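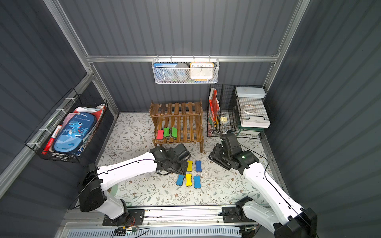
The two arms and the eraser shelf, Lonby robot club

Hello all,

Thank you for the kind notes after my last message, and sorry to be slow in answering them. Term has been busy, as it always seems to be once the clocks change, but I did want to write properly before Monday.

On Tidy the Shelf: the task stays as it is. Bone-shaped whiteboard erasers on the mat, slatted shelf at the back, and they all have to end up on the shelf. Both arms may be used, and I do hope more of you will try using both, as the Anden pair did so nicely with theirs. Please save your runs in the Mowat folder and put your team name first. We have 122 in there now and I spent most of an evening working out whose were whose (I didn't mind, I had a large pot of tea, but still!).

Someone on the list wrote:

> Our team keeps knocking over the ones we have
> already put up. We've had 12 goes and it is always
> the last eraser that does it. Should we start again
> from scratch or just change the order?

Oh, don't start again! Change the order first. Fill the far end of the tier and work back towards yourselves, so the gripper isn't reaching over what you've done. Open the fingers only as much as you need, and come straight up before you swing away. I'd also slow the last bit of the lowering right down. It feels dreadfully dull to watch but it does help.

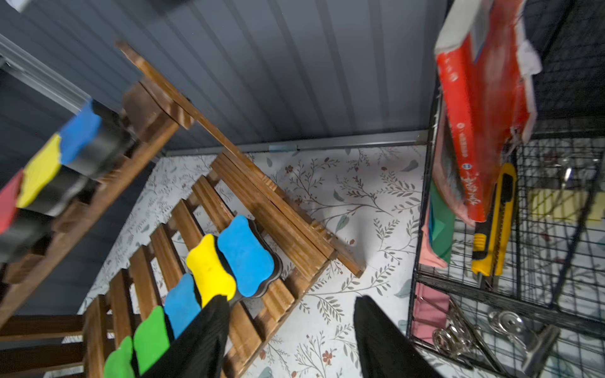 Can we bring our own program, or must we use the club one?
Your own is very welcome, as long as it runs on the Ista laptop and you send it to me by Monday at the latest.

Room 129 as usual, and do bring a jumper.

Warmest wishes to you all,
the club organiser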